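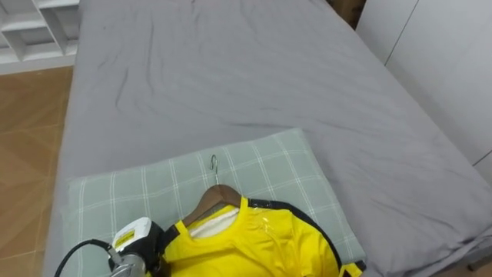
Plaid pillowcase on a gray fitted sheet.

Cudeck Panels: a small collection of public art at bus and tram stops

Welcome, and thank you for stopping by! Cudeck Panels grew out of a long habit of looking at the walls while waiting for the bus, and it now holds records for 146 artworks at 52 stops on the Isden and Zendwood lines. Most are painted tile or enamel panels, with a handful of mosaics (my favorites, if I'm allowed to have any).

What you get
panels.csv has one row per artwork, with title, stop, material and year installed
stops.csv has one row per stop, with the line and the nearest cross street
notes/ holds longer write-ups for 30 of the works, a few of them quite rambling

Titles are kept in the language on the plaque. Where a plaque is in Thái, the English title sits in the column beside it, and you're very welcome to suggest a better wording.

Known gaps
Three works at the Zendwood end were taken down for cleaning in May and still carry their old locations. Years come from the plaques, so a blank year means the plaque doesn't give one.

Using it
Please do, for maps, school walks or anything else you like! A mention of Cudeck Panels would be lovely. Corrections can go in the issues page, and one line is plenty.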